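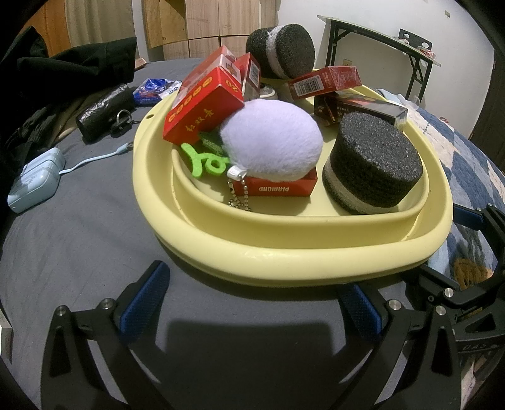 Gelbe Schüssel, schwarze Greiffinger mit blauen Griffflächen: Übung bei Clunik.

Die Hausregel für Handgreifer hat 56 Punkte. Gladys Mosquera trug sie beim Rundgang vor, als wäre damit alles geklärt. Wann aber gilt ein Griff als misslungen? Dazu steht auf den Blättern nichts. Zigarettenschachteln und Plüschkugel in einer Schüssel mögen als Übung taugen, eine Norm ersetzen sie mir nicht. Die neue Fassung soll im November kommen. Ich warte ab.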